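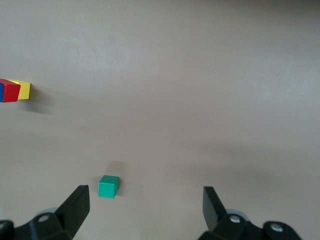

View from the wrist camera at the second bench, with the green cube between the open fingers and the other blocks at the far left.

Report on the visit to the Antal manipulation laboratory, 30 September 2020

A delegation of six from the Dakeck training network was received at the Antal laboratory by its head, Roswitha Thaler. The visit had been arranged to let members see the group's work on learning from corrections before the joint workshop in November.

Ms Thaler opened with a short account of the method. An operator first guides the arm through a task by hand. The arm then attempts the task alone, and the operator steps in only when it begins to go wrong. Each correction is stored together with the wrist camera pictures from the moments before it, and the controller is trained again on the enlarged set. The group calls this procedure Hotier.

The delegation then moved to the benches, where Eskil Bakke explained the block task used for most of the trials. The controller receives the wrist view and the position of the arm, and no overhead camera is used. Mr Bakke drew attention to starting positions in which the cube lies much closer to one finger than to the other. Under the earlier controller the arm often closed too soon in such cases and pushed the cube aside. Most of the corrections collected over the summer concern this fault.

Results were presented by Catríona Brophy. With 46 corrections added to the original guided runs, the controller failed on two of the 13 test positions. Before the corrections it had failed on six. Ms Brophy noted that the test positions were all on the same bench and under the same lighting, and that the figures should be read with this in mind. A repeat on the bench at the Vokex site is planned.

In the discussion, Guido Guerra asked whether corrections given by different operators could be mixed. The laboratory has so far used one operator for each training set and could not yet give an answer. Nadja Danzer asked for access to the stored runs, and Ms Thaler agreed to supply a first portion before the workshop.

The delegation thanks the laboratory for its hospitality. Members wishing to receive the presentation slides should write to the network office.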